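Search this site: Enter keywords
Print this page | E-mail this page

Tidying One Table: My Project Report

So my project was about putting things away, which sounds like the easiest topic in the world (my roommate laughed for a solid minute). I wanted to know what makes a table easy to tidy, and I ended up thinking a lot about trays! My write-up came in at 4,000 words, so this is the short version for the Halliday project page.

I started with the plain parts of the room, the wall and the light.
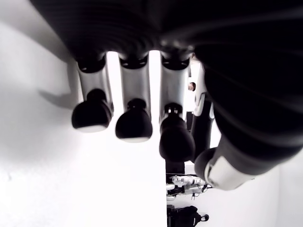 Fingers and thumb against the white wall, with the shadow to the left.

Light matters more than I'd figured. On a pale surface a shadow can look like an edge, and I kept second-guessing where things ended. I wrote up to 20 pages of notes on this in July, most of them messy, and my favorite one just says "shadows again!!" 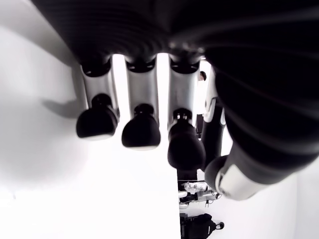
Then there was the question of what to put things in. I'd read a little guide from Clestard that likes deep boxes, but I went with a tray. A round one with a raised rim gives you a clear target from any side, and you can see right away if it's empty. Small stuff like a puzzle cube is nice to work with too, all those bright colors on dark brown.

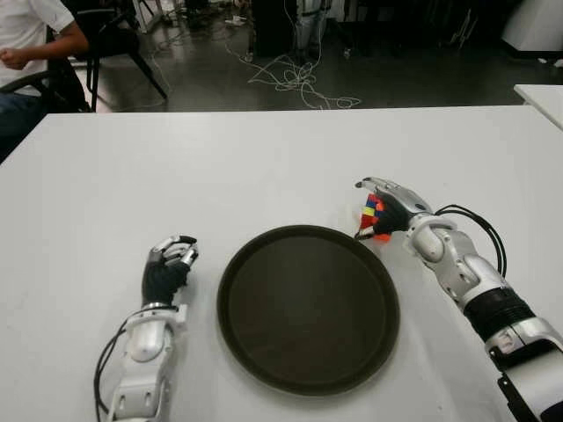

My other pick was a white tabletop, and I'd choose it again. Dark tray, white table, no hunting around. What I'd change is the floor behind, where the cables lie in loops. I spent 17 days fussing over one table and never wrote a word about the floor, so that goes in the next report, along with the chair.

Print this page | E-mail this page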